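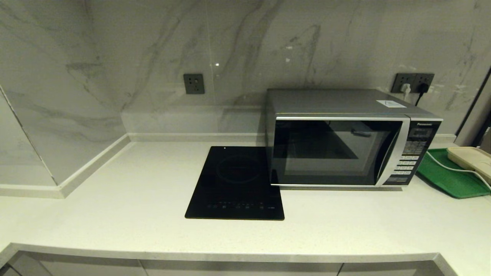
Search the Help Community

Posted by Rizwan Ghumman
Sunday, 8 p.m.

Induction hob and microwave on one kitchen circuit

I manage a rental apartment on behalf of its owner. The tenant reports that the breaker trips when a portable induction hob and the microwave are used together. Each appliance runs without difficulty on its own. Is the breaker faulty, and may it be replaced with one of a higher rating?

Uta
The breaker should not be replaced with a larger one. Its rating is matched to the wire in the wall, and a larger breaker would permit that wire to overheat. Please add the wattage on the two rating plates and compare the total with the capacity of the circuit. A portable hob at full power can use most of a household circuit by itself – the microwave then takes it over the limit. A licensed electrician can install a second circuit. Until then, the tenant should be asked in writing to use one appliance at a time. Extension cords are not a suitable remedy.

Orakzai
We had the same trouble at Plultadwood. Management paid for a new line and there have been no complaints. Check your lease to see who is responsible for the cost.

2 replies – 8 shares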